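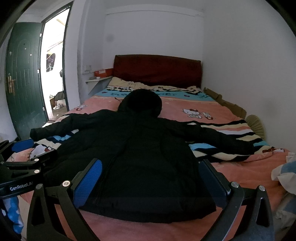
Wusuvberg Plantar Heel Pain Records

README, version 3, November 2019

Contents

This archive holds 2,551 visit records from adults treated for plantar heel pain at the Wusuvberg outpatient physical therapy clinic. Each row in visits.csv is one visit. A person who came more than once has more than one row, linked by patient_key. The records were typed up from paper charts by Kenna Baxter and Thitima Saengthong and checked by Ismael Batista.

Plantar heel pain is pain under the heel, usually worst with the first steps in the morning or after a long time sitting. Most charts call it plantar fasciitis. Some of the older ones say "heel spur," even where no X-ray was taken. We kept the therapist's own term in the column dx_text and did not correct it. Use dx_group if you want one label for all of them.

Files

visits.csv: one row per visit
patients.csv: one row per person, with age band, side affected and work type
exercises.csv: home exercises given at each visit
codes.txt: the meaning of every coded value
changes.txt: what changed between versions

All files are plain text, comma separated, UTF-8. Missing values are left blank. Version 1 used 9 for missing in several columns, and any script written for that version needs to be changed before it is run on this one.

Main columns in visits.csv

patient_key: random key, not taken from the chart number
visit_no: 1 for the first visit, then counting up
weeks_since_first: whole weeks, rounded down
pain_morning: pain with first steps, 0 to 10, as told by the patient
pain_day: worst pain in the rest of the day, same scale
side: L, R or B
tender_heel: pain on pressing the inner side of the heel, Y or N
ankle_bend: ankle bend with the knee straight, in degrees
treatment: up to five codes, separated by semicolons
dx_text: diagnosis as written
dx_group: diagnosis as grouped by us

Ankle bend was measured with a hand goniometer. Two styles were in use at the clinic and the chart does not say which one was picked up on a given day. Differences smaller than 5 degrees should not be given much weight.

Treatment codes

Codes cover calf stretching, stretching of the sole, taping, heel cups, night splints, hands-on therapy, ice and advice on shoes or standing time. Shots given by a physician are coded only when the patient mentioned them to the therapist, so the column misses some. Surgery is not coded. Patients sent on for surgery have "referred" in their last row and no records after it.

How the records were picked

We took every chart with heel pain as the main complaint. Charts were left out if the patient was under 18, had a broken heel bone, or had heel pain as part of inflammatory joint disease. Charts with only one foot X-ray sheet and no visit notes were left out too. Thitima Sangkhawat read the unclear ones and made the final call.

Known problems

Pain scores at the last visit look better than they should. People who got no relief often stopped coming, and there is no follow-up by phone or mail.

Work type is thin. "Standing" covers cooks, nurses and warehouse staff alike.

Side is sometimes B at the first visit and L or R later on. In most of these the milder side was dropped from the notes once it settled. We left them as they are.

The home exercise file lists what was given. Nothing in it tells you whether the exercises were done.

Privacy

Names, birth dates, chart numbers and visit dates were removed. Age is given in ten-year bands. Please do not try to match rows to people or join the files with other clinic records.

Use

The files are free for teaching and research. They are not meant for deciding on the care of a single patient. If you publish from them, give the version number.

Questions about the coding go to Lamduan Jitpraphai at the Wusuvberg clinic. Corrections received by the end of March will go into the next version.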